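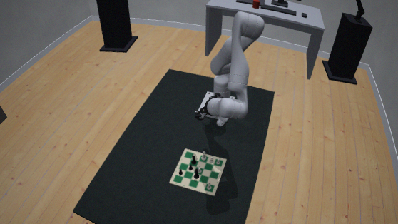 **Minutes of the regular meeting, Skemimholm Table Tennis Club**

January 3, 2023, upstairs room at Lo Hall

The chair opened the meeting a few minutes late, with the coffee still brewing, and wished everybody a happy new year. It was lovely to see such a good turnout so soon after the holidays, and a special welcome went to the members who joined us from the Veltent club after their own winter break was cut short.

**Previous minutes**

Approved as sent out, with one correction: the fall ladder began in September, and the line that put it a month later has been fixed.

**Spring open**

Most of the evening went to this, and it was a good, cheerful discussion even where we didn't agree. Entries for last year's open closed at 224, and several members felt that the final Saturday ran far too long, with juniors still waiting to play when they should have been home having supper. After a good deal of back and forth it was agreed to split the juniors off into their own morning session, with the doubles to follow after lunch.

The hall has offered us the main floor and the side room for both days. Talteck has kindly agreed to lend 4 extra tables again – the blue ones, which everybody liked – and will deliver them the evening before. The secretary will write to thank them and to ask for spare nets, as two of ours have seen better days.

Admission for spectators was talked over at some length. One member made a strong case for a small charge at the door, and another remembered how full the balcony was when people could just wander in. The vote was in favor of keeping it free, with a donation jar by the snack table.

**Entry fees**

Adult entry will go up by a dollar. Junior entry stays as it is. Carried, with two against.

**League report**

The first team sits second after a very close match at Veltent, decided in the last game of the last set. The second team has had a harder time of it, but their spirits are good and they would be glad of more company on away nights. The third team still needs a reserve for Thursdays. Please speak up if you can play even now and then!

**Equipment**

We have 49 good match balls left in the cupboard. It was agreed to order 100 more before practice picks up again. Please put the practice balls back in the red bucket – they keep ending up in the match box.

**Other business**

- The beginners' hour will move to half past six, starting next week.
- The heating on the stairs side is still poor. The chair will raise it with the hall once more.
- Club shirts: sizes to the secretary by the end of the month, please.

The meeting closed at ten past nine, and a few members stayed on for doubles. Next meeting is the first Tuesday of February, same room.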